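Let the robots practise on rubbish shapes

27 February 2023

The result I keep going back to this winter is a modest one. The Felora group trained a two-armed robot to sort groceries, and then asked a question most of us skip: which practice objects taught it the most? They collected 600 demonstrations, split them by object type, and retrained the same policy on each share.

Boxes and tins, the things we all reach for first, helped least. Soft packets won, and by a margin that surprised me. A policy raised only on crisp bags and snack wrappers coped with 9 of the 11 rigid objects it had never met. The one raised on boxes fell apart as soon as anything sagged.

I think this is wonderful! A bag changes shape every time it is put down, so each demonstration is almost a new object, and you get all that variety for the price of a trip to the shop.

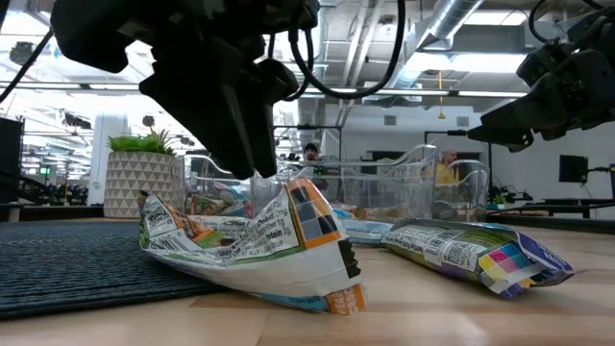

It also makes me doubt how we report progress. The Drudard benchmark, which I like and use, has 26 objects and hardly a floppy one among them. A high score there may tell us very little about a kitchen cupboard. I would happily swap half the list for packets — the noisier and more crumpled the better — and watch everyone's numbers drop, mine included.

There are fair objections. It is a single lab with a single pair of arms, and the rigid test objects were all fairly light. I'd love to see it repeated with heavier things before June, when our own collection starts.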